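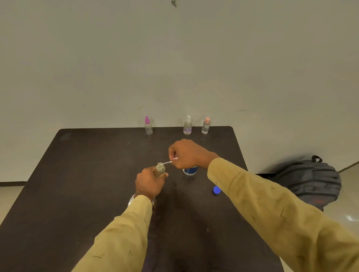
Steltent, September

Hello everyone,

I meant to answer Mafalda the same evening she wrote and then the phone rang, and then my cousin came by with a box of records he wants played on the show (more on that another time, they are mostly waltzes). So forgive the wait, and forgive the length too, which those of you who have been on this list for a while will be used to by now.

Mafalda Torres wrote:

> Dear all,
> I listened to the Wostus Radio live panel from Anness Hall twice
> through, once at home and once in the car with my mother, who sang
> along with the theme. I loved it, but I have two questions. Why was
> the part with the comedians only 12 minutes when the talk about
> the old dance bands got almost the whole second hour? And will
> there be another one in Portuguese? My mother's friends would come,
> I promise you. They fill a room.
> Abraços,
> Mafalda

First of all, please tell your mother thank you! That theme was recorded in my kitchen and I was never sure anyone liked it.

About the comedians, you are right, and I have had the same complaint from my own wife. We had planned half an hour for them. What happened is that the dance band people got going on the summer tours, and once old Mr. Gouveia started telling the one about the bus and the missing drummer I didn't have the heart to wave him off. I have been hosting these evenings long enough to know I should have. There is more of the comedians on the recording we made at the sound check, some of it quite good, and I would like to put it out as a short extra if the three of them agree. I have written to two so far.

As for Portuguese, yes, I would love that, and I think the list should talk it over properly. My own Portuguese gets me through ordering lunch, so somebody else would have to be in the chair. Mafalda, I am looking at you. You have the voice for it, and you already know half the guests we would want to ask.

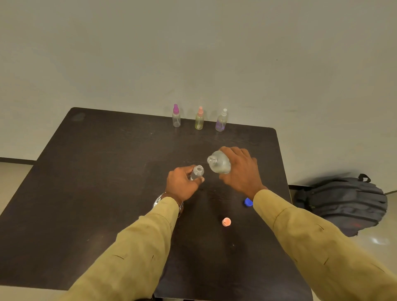
WHAT THE NEXT ONE MIGHT LOOK LIKE

Anness Hall will have us back. The small room seats 100 and the rent is the same as last time, and we can get in at 5 to set up the microphones, with doors at 7. Ticket money from the last evening came to 2000 after the hall was paid, so for once we can offer guests their train fare without me passing a hat around.

I would like fewer people on stage. Six was too many, and at home you couldn't tell who was laughing at whom. Four and a host seems right to me, with a song in the middle so people can stretch their legs.

If you have a guest in mind, write to the list and say a little about them: what they do, where they grew up, whether they can talk without notes. Singers, actors, people who ran the clubs back then, all welcome. And if you have a tape of anything from the old Gouveia dances, please don't throw it out before I've heard it.

Warmly, and with apologies again for going on,

Prasetyo Raju
Wostus Radio, evening programs

Last updated: September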